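Search this site
Enter keywords Go

Home Courses Handouts Timetable Materials list Contact

Paper and Card Construction, Level 1
Handout 4: Folded gift boxes and sleeves
Tutor: Seraina Widmer
Revised 7/13/26

Purpose of the session

This handout covers the measuring, scoring and gluing of a lidded box and a plain sleeve from flat card. Decoration is dealt with in Handout 5 and is mentioned here only where it affects the order of work. Students who missed Handout 3 should read the section on grain before starting, as it is not repeated in full.

1. Card weight

Card is sold by weight in grams per square metre. For the boxes in this session use 200 gsm or a little over. Lighter paper will fold without scoring but the walls bow as soon as anything is put inside. Heavier card holds its shape well but cracks along the fold unless the score is deep, and the corners become bulky.

The course stock is Corrigan smooth white and Dallov kraft. The kraft is softer on the surface and marks easily, so score it with a light hand and keep the bone folder clean. If you bring your own card, test a strip from the edge of the sheet first. Printed card often has a coating on one side, and PVA will not hold on the coating. Scrape or lightly sand the glue tab, or use double-sided tape.

2. Grain

Bend the sheet gently in each direction without creasing it. The direction that gives less resistance has the fold line running parallel to the grain. Place the longest folds of the box parallel to the grain. On a square box this choice makes little difference to strength, but the lid and base should match, otherwise they will swell by different amounts in a damp room and the lid will stick.

3. Working out the net

A net is the flat shape from which the box is folded. For an open tray with a square base:

Sheet width = base width + (2 x wall height)

For a base of 73 mm and walls of 21 mm, the sheet is 73 + 42 = 115 mm on each side. Score four lines, each 21 mm in from an edge. The four small squares at the corners become the tabs. Cut along one side of each square only, and trim the free edge of each tab to a slight angle so that it does not catch when the wall is raised.

The lid uses the same net with an allowance. Add 2 mm to the base measurement for 200 gsm card, giving 75 mm, and make the lid walls shorter than the base walls if the lower part is to show. Students regularly add the allowance to the sheet and forget to keep the score lines in the same place relative to the edge. The wall height does not change. Only the centre square grows.

Write the measurements on the back of the sheet in pencil before cutting. Ink shows through the Corrigan card under a strong lamp.

4. Scoring

Score with a blunt point against a steel rule, or on a board with cut channels. The groove goes on the outside of the fold, and the card is folded away from the groove so that the ridge lies inside. This is the reverse of what many beginners expect. Two light passes give a cleaner line than one heavy pass - the heavy pass tends to tear the top layer of fibre.

The Wemance board has channels at fixed spacings and is quicker for repeat work. It is of no use for odd measurements such as those in section 3, for which the rule and point are needed. 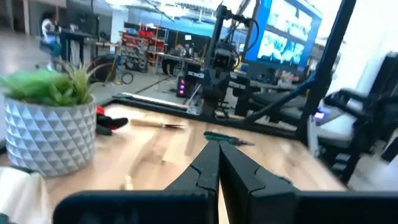 Department of Craft and Design - Workshop

5. Cutting

Cut after scoring. A sheet with its corners already slit moves about under the rule and the lines drift. Use a fresh blade and stop each cut exactly at the score. If the cut runs past the score into the base, a hole will show at the corner of the finished box, and it cannot be hidden except by lining.

For curved edges on a sleeve, use scissors and turn the card, keeping the scissors still.

6. Assembly

Fold every line fully and open it again before applying any glue. Apply a thin film of PVA to the outside of each tab, raise the two walls that meet there, and press the tab against the inner face of the wall. Hold for a slow count of ten. Work round the tray in order. Excess glue should be lifted off with a scrap of card, as wiping spreads it.

Catudau tacky glue grips sooner and is allowed for the lid, where the corners are under more strain. It leaves a visible shine if it gets on the outer surface.

7. The sleeve

The sleeve is a band of card which slides over the closed box. Measure round the box with a strip of paper, mark where the strip meets itself, and add 10 mm for the overlap. Measure the real box and ignore the drawing. Card has thickness, and on a closed lid the difference can be more than a millimetre on each side.

Score the sleeve at the four corners, wrap it round the box, and glue the overlap on the underside. Slide the sleeve off before the glue sets hard - a sleeve glued to its own box is the most common fault in this exercise.

Stamping and foiling on the sleeve must be finished while it is flat. Allow pigment ink to dry completely before folding. Joris Declercq will show heat embossing in the next session, and those who want an embossed sleeve should leave it unglued until then.

8. Common faults

Lid too tight: allowance left out, or tabs glued to the outside of the walls.
Walls lean outward: score too shallow, or line not folded fully before gluing.
Cracked fold: fold made across the grain on heavy card, or blade used in place of a blunt point.
Twisted tray: sheet not square at the start. Check both diagonals before scoring.

9. Work to bring

One lidded box to the measurements in section 3, one box of your own proportions with the net drawn out in pencil, and one sleeve to fit either. Label all pieces on the base. Work from the April group is still on the shelf in room 867 and may be handled, but please put the lids back on the right boxes.

Reading before Handout 5: the sheet on adhesives, sections 1 to 3 only.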